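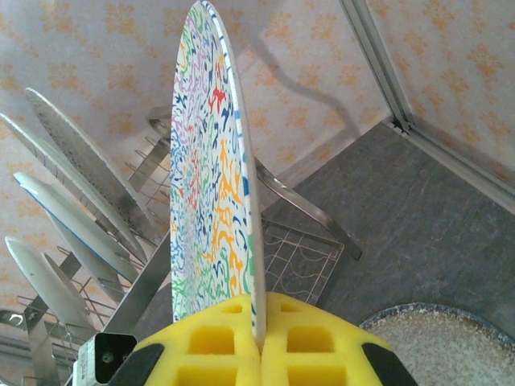

Assiette blanche à motif ondulé multicolore

Sujet : Décors qui passent au lave-vaisselle, programme ou lessive ?

tibo_cuisine
lundi 16 mars
Bonjour à tous. On a remplacé le service de ma belle-mère par de la vaisselle dépareillée, 26 pièces achetées en plusieurs fois, 164 euros en tout chez Gevia et en dépôt-vente. Deux bols à filet rouge ont déjà pâli depuis décembre. Je lave à 65 degrés avec des pastilles tout-en-un. Est-ce que c'est la température ou la lessive ? Et faut-il tout laver à la main ? À cinq à la maison je n'ai pas très envie.

marlou_k
Les deux. Regarde d'abord sous les bols. Si le décor est posé sur l'émail, on sent un léger relief avec l'ongle et il finira par partir, quel que soit le programme. Sous l'émail, il ne risque pas grand-chose. Chez moi les filets dorés sont partis en premier, ensuite les rouges.

Alistair Menzies
Pas d'accord pour le relief. J'ai des tasses Fourie parfaitement lisses qui ont perdu leur bleu en un an, et un plat où l'on sent très bien le décor qui n'a pas bougé. Je dirais plutôt la pastille. Depuis que je suis passé à la poudre, demi-dose, programme à 50, je ne vois plus de différence d'un mois sur l'autre.

tibo_cuisine
Demi-dose même avec des plats gras ? L'eau est très calcaire ici, à Uter, et les verres blanchissent déjà.

Alistair Menzies
Oui, mais il faut régler l'adoucisseur. C'est dans la notice, à la page du sel. Si tu as du voile blanc, le réglage est sans doute trop bas.

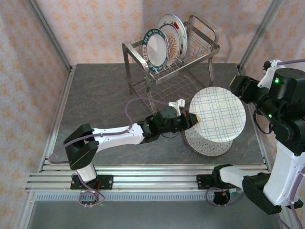
marlou_k
Pour les assiettes, l'autre cause d'usure c'est l'empilage. Le pied non émaillé de celle du dessus raye celle du dessous, et le lavage attaque ensuite les rayures. Une feuille d'essuie-tout entre deux suffit.

josse44
Une feuille entre chaque assiette pour manger tous les jours, non merci. J'empile tout depuis vingt ans. Les rayures grises viennent des couverts et elles partent avec une pâte à la pierre d'argile – j'utilise celle d'Iretti, un pot de 200 grammes me fait deux ans.

marlou_k
Les traces grises, oui. Les vraies rayures, non, la pâte n'y fait rien.

tibo_cuisine
Bon, j'ai passé l'ongle sur les bols et il y a bien un relief. Je les lave à la main à partir de ce soir – le reste à 50 degrés avec de la poudre. Pour l'adoucisseur il était réglé sur 2, je l'ai monté à 5.

josse44
Pense à remettre du sel, à 5 ça descend vite.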